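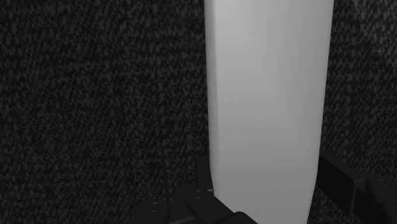

Dedico will decide in October if it buys one robot arm for its test room in Lulitz. Before this, the arm is being tried in simulation, so that the money is not spent too early.

The budget is 87 000 euros. Of this, 600 is for spare finger parts – a small sum, says planner Ulla Vuorinen, and she would like it higher.
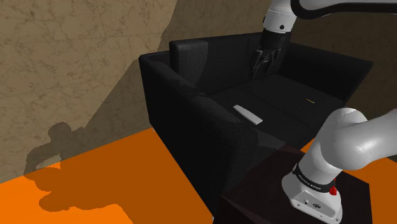 The simulated arm above a black sofa, with two small items on the seat.

Tyyne Kallio is comparing offers from two suppliers. The longer delivery time is 33 weeks, and she has asked for a shorter one.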